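**Ristby** is a two-armed tabletop robot kit sold by Isard, a small maker of laboratory hardware. It is offered to university groups, repair shops and the sort of company that has a budget line marked "exploration." The kit is best known for its hands, its cables and its manual, in descending order of public affection.

## Overview

The standard kit consists of two arms, two multi-fingered hands, a base and a controller. Isard sells it as "ready to work on arrival." Owners have generally understood this to mean ready to be worked on. The crate weighs more than most buyers expect, and the packing list runs to 34 items, among them a hex key that fits nothing else in the crate.

A table is not supplied. The manual recommends a steady one with a cloth over it, advice that has probably done more for the product's reputation than any of its software updates. Small objects skid on bare tabletops when a finger brushes them, and early demonstrations were remembered mainly for the sound of things landing on the floor.

## Development

The first version appeared in October under the name Ristby One, although no Ristby Two has followed. It had simple two-finger grippers, which were strong, dependable and dull. Isard replaced them with jointed hands after customers complained that the robot could hold a box but looked unhappy about it. The new hands raised the price and the number of things that could go wrong, and sales improved.

The control software was written by Mthembu, a separate firm that had previously made scheduling tools for bakeries. Traces of this history survive. Tasks are still stored as "batches," and until a recent update the robot reported a finished job by announcing that the tray was clear.

## Operation

Ristby can be run in two ways. In guided mode, a person steers both arms from a separate station and the kit records the movements. In solo mode, the robot tries to repeat what it was shown. Isard's brochure gives the two modes equal space. Owners tend to spend far longer in the first, and speak of the second the way people speak of a holiday home they hope to visit more often.

Setup takes some 31 minutes according to the brochure, a figure that does not include cable routing. The cables have their own chapter.
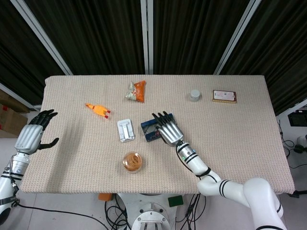
Most owners settle on a practice set of household objects, and the choice says a good deal about who does the shopping. The manual suggests a mix of hard, soft and crinkly items in different sizes. Crinkly ones are considered the hardest, as a bag changes shape the moment it is touched and keeps no promises afterward. Flat boxes come next. They are easy to press on and hard to get a finger under, and a beginner may spend a whole morning leaning on one.

Using both hands together is the kit's main selling point and its steepest lesson. New operators usually let one hand do everything while the other waits in the air. The training course, sold separately, devotes 9 exercises to giving the second hand something to do.

## Rilico service plan

Support is handled through a paid plan called Rilico, which covers replacement fingertips, yearly calibration and a telephone line. The fingertips wear out fastest and are billed as "consumables," a word that has caused at least one customer to ask whether the robot was eating them. Calibration visits are thorough. The technician brings a case of test objects, declines to use the owner's, and leaves a printed report whose last page is always blank.

The telephone line is open until 4 p.m.

## Reception

Reviews in the trade press have been warm, with reservations. The hands are widely praised for their range of grips and for closing gently on light objects. The arms are described as smooth, though slower than the promotional video, which carries a note about playback speed in very small type. Criticism has centered on the price of spare parts and on the manual's habit of referring readers to sections that were removed.

Used kits come up for sale now and then – usually complete, except for the hex key.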